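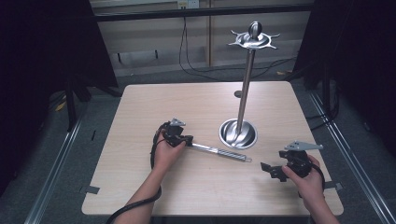

Comparing Two Finger Sets on the Firer Hand-Held Gripper
Kiri Whitcombe, Steltelville Technical College, final report

Why I picked this

I wanted a project where I could feel the results in my own hands, and this one delivered! The question was simple: do longer fingers on the Firer gripper hold thin, shiny metal parts better than the short ones?

What I did

I ran 266 trials, 128 with the short fingers and the rest with the long ones. In each trial I picked up a metal rod, turned it, and set it down again. A drop or a slip past the tape on the table counted as a miss. I kept a gripper in each hand the whole time, so the cables were part of the test too.

Results

The short fingers missed 9 times. The long ones did worse — they flexed at the tips, and the rod rolled out sideways more often than I liked. On wide parts the long set felt great, though, and I'd love to test that properly.

Problems

My wrists got tired fast, so I split the work into short sessions through June. The Osagie controller also lost its zero point twice, and I repeated those trials.

Next steps

Rubber pads on the long fingers, then the whole set again. I already have the pads cut!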